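Home | Issues | Authors | Search
Print | E-mail this article
Shares 14 | Comments 2

4. Equipment Planning

The Horrocks study compared two ways of buying a two-armed folding station: a single purchase, and a staged purchase in which the grippers are treated as a separate budget line. Quotations were received from Sondodach and Nastmont. Fingertip pads were priced at 911 dollars per year and spare finger plates at 2240 dollars. Neither item had been listed in the first plan.

Figure 3. Two-finger grippers with green pads at the work table, with a folded black garment and a gray basket.
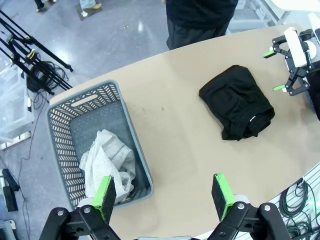 4.1 Space and Furniture

Floor space was budgeted together with the arms. Tables, baskets and cable supports came to 1657 dollars – a small sum, but one that must be approved before delivery. The plan allows for a basket near each side of the table, so that a garment can be lifted between them by either arm.
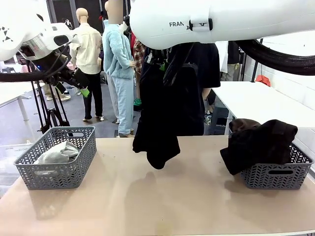 Zineb Amrani noted in her review that the staged purchase leaves the laboratory exposed to price changes in the second year, and she asked that a reserve of 2818 dollars be held until October. The reserve has been added to the revised plan.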